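**Household chore automation** is the use of machines for everyday jobs such as tidying, folding and wiping. It is a young and thoroughly exciting field, although no machine can yet be left to run a home!

Floors came first, being flat and forgiving. Small jobs on tables are far harder. In March, Birsen Karaca's team at Skirnora listed 211 chores, from buttering toast to cleaning a whiteboard, and judged 3 of them ready for a machine working alone.

Much of the skill is now learned from people, who do the chore themselves with hand-held grippers.

Whiteboard and marker work:

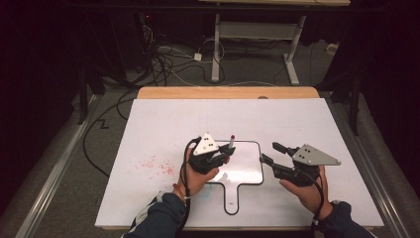
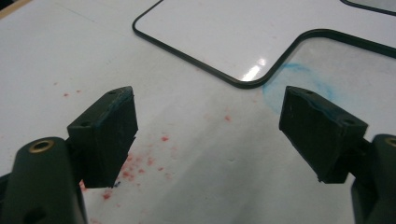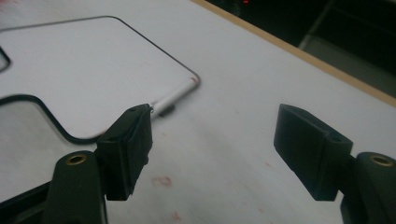 Thin, light objects remain a weak point. Lorne Sutherland's Cuvik arm, trained on 763 recordings, can pick up a pen beautifully but is still slow to put the cap back on.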